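Soot, and a lot of it

Search this blog
Go
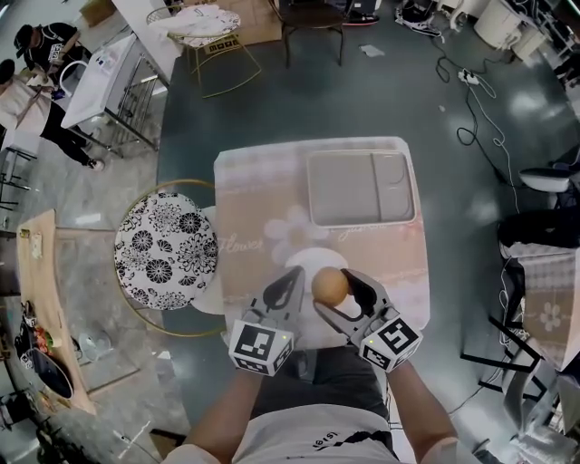 No. 52

1 Mar 2021

Quick one today, got to be back at my desk by two. The chimney has been swept. Finally. I know I said I'd do it in November and then I said I'd do it after Christmas and then it snowed and we had the stove going morning till night and you can't very well have it swept when it's lit.

So what pushed me into it. The smoke. Tuesday night I opened the stove door to put a log on and a great roll of it came out into the room, straight up my nose and into the curtains. Thought it was the wind. Next night, no wind, same thing. Glass going black inside an hour as well, when normally I can get a whole evening out of it. I left it unlit after that and we sat in coats. The house was perishing. The back bedroom in this place has never been warm but you don't notice how much the stove does for the upstairs until it's off.

Rang three sweeps. One has retired (very nice about it, kept me talking ages about jackdaws). One couldn't come till after Easter. Third was Joanne Holroyd over in Jolton, who had a cancellation, could do me at 11 on the Friday, did I have a dog. No dog. Good, she said, see you Friday.

Things I did beforehand, for anyone who's got one booked. Emptied the ash. Took the rug up, rolled it and stuck it in the hall where everyone fell over it. Moved the armchair and the log basket and the lamp. Took everything off the mantlepiece, including the clock, which stopped when I moved it and hasn't gone since. Covered the bookcase with an old duvet cover. Didn't need to do the bookcase in the end but I felt better for it.

She came on the dot, mask on, windows open please, could I stay in the kitchen. Fine by me. I stood in the doorway anyway and shouted questions.

First thing, she didn't go anywhere near the brush. Looked at the stove for a good while. It's a Sturadik, the squat one with the two little knobs, was in the house when we bought it and the previous people left no paperwork whatsoever, not even a receipt. She'd met a few of them. Said they're decent stoves but the baffle plate gets put back wrong more often than right. Mine was in back to front. I've been cleaning round that plate for four winters and putting it back exactly how I found it, so it must have been wrong all along, or I did it the first year and have been faithfully copying my own mistake. Either way. There's a lip on it and the lip goes towards the back. If yours has a lip, go and look.

Then the sheets went down, and a sort of cloth over the front of the stove with a slot for the rods, and the vacuum going the whole time. The rods are bendy, they click together, and there's a drill on the end that spins the whole lot. I was expecting something out of Mary Poppins. It sounded more like somebody strimming the inside of the wall. 12 rods to get to the top. You're meant to go outside and see the brush come out but we've got a cowl on so there was nothing to see, I just stood on the pavement in my slippers looking up like a lemon while next door's lad cycled round me.

What came down. Mostly soot, the dry fluffy sort, which is what you want. Then a layer of the shiny stuff, which you don't. That's creosote, or tar, I've heard people call it both. Comes from burning wet wood or from running the stove too low for too long, shutting the air right down and leaving it to sulk overnight. Guilty on both. Well, guilty on the second, I'd have sworn blind I was innocent of the first.

She asked to see the logs.

Reader, the logs were wet. Not wet wet. They felt dry, they'd been in the store since last spring, they had cracks in the ends like you're told to look for. She split one with my own hatchet and stuck the meter in the fresh face, and it was well over where it should be. The outside was lovely. The middle was more or less still a tree. I'd been testing mine by pushing the pins in the end of the log, which she said tells you about the end of the log.

Now the supplier. I have bought off Huet's yard every year we've been here and I'm not going to be rude about them, they're nice people and they stack it for you if your back's bad. I rang them after and the chap said straight off that the last lot had been felled late and they'd told customers to keep it another year. Might have told me. Might have been on the delivery note, which I used to light the fire. So half the store is now marked NEXT WINTER in chalk and I've bought nets of kiln dried from the garage to get through till it warms up. Pricey and they burn like paper but the glass is clear.

Other thing that came up, the liner. Ours is the flexible steel sort and she'd warned me before she started that if it was gone she'd stop and tell me and I'd be looking at £700 for a new one, fitted, scaffold not included. So I stood in that doorway doing sums and feeling sick. It isn't gone. There's a bit of a kink where it turns above the register plate and she wants to look at it again next time. I asked was next time going to be next year and she said end of the summer, before everyone else rings up. Written on the calendar. In pen.

Cowl's a bit rusty but sound. No nest. I was almost disappointed about the nest, the retired chap had really talked it up.

Smoke test after. She lit a little pellet thing in the stove, shut the door, and we all (her inside, me upstairs on instructions) went looking for smoke where it shouldn't be. I had my nose up against the bedroom chimney breast. Nothing. Then certificate, which you need for the house insurance, and I had no idea about that and have just spent the best part of a lunch hour finding out what our policy says. It says swept once a year and keep the proof. I've got proof for two of the last four years. Moving on.

She checked the alarm too. Carbon monoxide alarm, it's a Marnier, the white disc with the blue button. It beeped when she pressed it and I was about to be pleased with myself and then she turned it over and showed me the replace by date. It's gone. It'll still beep, the beep only tells you the beeper works. The bit inside that does the sniffing wears out. New one ordered that afternoon, came Saturday, it's up on the shelf the right distance from the stove (read the leaflet, ours had been much too close). If you read one paragraph of this make it this one. Go and turn yours over. I'll wait.

Mess. People always ask about mess. There was none, or none of hers. There was a perfect clean square where the rug had been and grey everywhere else, and that was all me, four winters of shaking the ash pan about. I've hoovered it twice. I did the curtains as well, bath, cold water first, and the water went the colour of tea. They've come up alright, bit shorter maybe.

Lit it again Friday night with the garage logs and the plate the right way round and I couldn't beleive the difference. Draws like a train. I had to shut the air down after ten minutes and then remembered I'm not supposed to do that, so opened it again and sat there in a T shirt, in February, with the door open to the hall. No smoke in the room. Glass still clear when I went to bed.

What else. Oh, don't use those chimney cleaning log things instead of a sweep, I asked, I had one in the cupboard. They loosen it a bit, and then it's loose and still up there. And don't burn the orange peel, Mum.

Somebody asked in the comments last time if we'd ever rip the stove out and go back to an open fire. No. We had one in the old flat and all the heat went up to the pigeons.

Need to sort out the kink thing, need to fix the clock, need to put the rug back down, it is still in the hall. Log store roof wants a new bit of felt at the corner too, that can't be helping. Will do a post on that when its done, if the rain lets up.

Right, two o'clock.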